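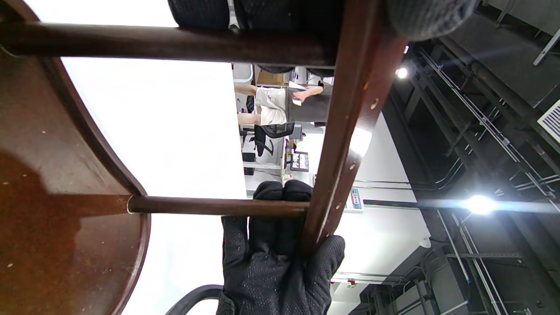
Notebook, Sindetdale naloxone shelf study -- June, entry 11

Continuing from the last entry. Cabinet stability arm, intranasal units, second pull. Working through the records with Hui-mei this morning, assay results in the afternoon.

Record reconciliation
Starting count of dispensing records in the Lurumov export: 2,950. After removing training entries, restocks logged as dispenses, and rows with no site code, 2,364 remain. The restock problem is larger than I expected. Two sites scan the carton on arrival and the form defaults to "dispensed" unless the user changes it. Gaspard has asked for the default to be blank. Until that is in place, any row with a quantity equal to a full carton gets checked by hand.

Did not remove rows with missing age band. The field is optional and the people filling in the form are often in a hurry. Mutua wanted them dropped for the county table; we agreed to carry them as "not recorded" and show them on their own line.

Overdose-reversal follow-up cards are a separate file and should stay that way. The card number is reused between sites, so joining on card number alone gives false matches. Join on site plus card number plus month. I lost most of an hour to this and am writing it down so that the next person does not.

Temperature loggers
Five outdoor cabinets, one Hestik logger in each, reading every 15 minutes. Four downloaded without trouble. The fifth (bus shelter, south side) has a gap from late evening to the next morning. Battery reads good. Contact spring inside the cover looks bent. Bent it back, restarted, will watch it. The gap is left as a gap in the file -- no interpolation.

South-facing cabinets run warmer than the shaded ones in the late afternoon, as before. The peak comes later than the air temperature peak. Ada thinks the steel back plate is holding heat and wants a logger mounted on the plate itself as well as in the air space. Agreed. Need to order a second bracket.

Assay
Ran the pulled units against the retained controls, same column as last time. System suitability passed on the first set of injections. Retention time drifted slightly toward the end of the run, within limits. Bracketing standards fine.

No separation so far between cabinet units and controls that I would call real. Too early to say anything to the sites. Aušra asked whether we could tell them the warm cabinets are OK. Answer for now is that they follow the label and rotate stock on the usual schedule until the full series is done.

One unit from the shaded cabinet delivered low on spray weight. Repeated with a second unit from the same lot, normal. Kept the first device in a labeled bag in drawer two. Do not discard.

To do
Second bracket for the plate logger (Ada)
Ask Kováčik for the lot certificate, still missing from the binder
Carton-quantity check, remaining sites (Hui-mei)
Recheck bus shelter logger before the next pull
Send Mutua the table with the "not recorded" line added
New mobile phase, current bottle expires before the third pull

Pump seal was making a faint click at startup. Pressure trace is flat. Noted in the instrument log at 4:40 p.m.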